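September 12, 2026
Rulton shop, bench notes - bin liners and coatings

Third week of arguing over whether the coating on the big gray bin is worth paying for again. Flurnideck's sheet promises 1079 hours of sliding contact before any bare metal shows. I don't believe it. The sheet doesn't say what was sliding, how heavy it was, or at what angle, so the number could mean almost anything. Alla batch went on at the start of September, two coats, and I signed for it, so I am partly to blame.

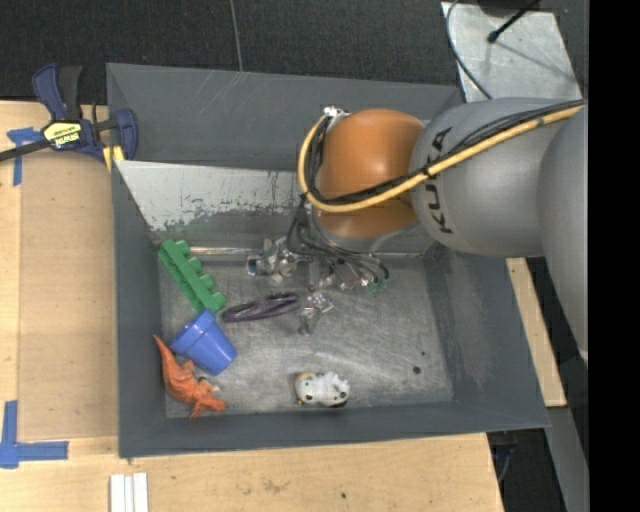 My view on wear is that the slope takes the beating and the floor just gets ugly. Parts get dropped in at the back and slide forward, and everybody then blames the floor for the scratches. Look at the rear panel: the pale coating is worn away along the lower edge, ragged, right above the thin rod, while the floor is bare metal with fine scratches and cloudy scuffs that I can live with. Two small dark spots on the right side of the floor too. Someone will call that rust. I'd want to wipe them with solvent before using the word.

Tried the Phí rubber strip on a scrap panel, 12 inches long, stuck along the bottom edge. Held for roughly 20 drops, then one corner lifted. The seller says the panel wasn't clean. Maybe - but ours won't be any cleaner on a working day.

To do:
- wipe test on the spots
- measure the bare band on the rear panel, 3 places, write it down this time
- ask Flurnideck what the test load was, and don't accept "standard"
- no reorder until then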